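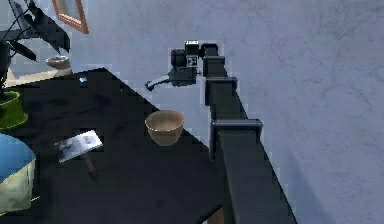
The simulated bench, with the arm above the bowl.

Call for participants: home robot arm build, Majimbun workshop

We are looking for people to join a shared build of a tabletop robot arm that can tidy a work surface. The project is called Femis. It started on a kitchen table, moved into the Majimbun shared workshop last winter, and now needs more hands than the current group has.

The simulation side is up and running. The hardware side is behind. We have a welded stand, a power supply, most of the joint housings and a box of motors that still need to be tested one at a time. The new group starts in March and runs for 16 weeks.

What the work is

Femis has two halves. One is the physical arm, built from box-section links with a two-finger gripper. The other is a simulated room where we try out movements before they go anywhere near a motor. Most people end up working on both, but you can pick one.

We need help with:

Mechanical assembly. Drilling, tapping, fitting bearings, and redoing the things that were drilled in the wrong place. The base joint needs to turn a full 360 degrees without chewing up its cable, and at the moment it does not.

Wiring and motor control. Crimping, labeling, bench testing. We use the Arix controller board, which was designed by an earlier group at the workshop. The notes are patchy and part of the job is filling them in.

Simulation. Building rooms and objects, setting weights and friction, and writing short task scripts such as picking up an item and setting it down in a bowl. Some of the surfaces and outlines still come out jagged at our current render settings and we would like someone to take that over.

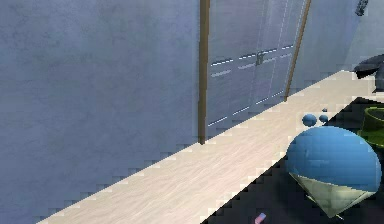
Femis room: wood surface, cabinets and tabletop objects.

Parts and record keeping. The arm has 54 printed parts and the list does not match what is in the drawers. This is a good job for a person who does not want to write code.

Who should apply

Anyone 16 or older. You do not need a degree or a portfolio. For assembly it helps if you have used hand tools and a drill press. For simulation you should be able to read and change a short Python script. For wiring, some soldering experience is enough.

We do ask that you can come to the workshop one evening a week, 6:30 to 9:30 p.m. Simulation people can do part of their hours from home but should be there in person at least every other week — the two halves drift apart otherwise.

Cost and pay

This is unpaid. There is a one-time fee of $67, which covers bench space, consumables and a storage bin for the whole run. Motors, boards and filament come out of the project budget. If the fee is a problem, say so in your application and we will waive it. Safety glasses are provided. Bring closed shoes.

Everything we make is released as open plans. You keep the right to use your own work however you like. The first arm stays at Majimbun, and if you want to build a second one for yourself you can use the tools and buy parts at cost.

How to apply

Send a short note, one page at most, with which part of the work you want, what you have built or fixed before (a bike or a bookshelf counts), and any evenings you cannot do. Do not send a résumé. Leave it in the Femis tray at the Majimbun front desk or use the form on the workshop page.

Applications close at the end of February. We will answer everyone, and there is a short visit to the bench before you decide. The workshop is on the ground floor of the old Mekico building, with step-free access from the parking lot side. The front door locks at 7 p.m., so use the bell after that.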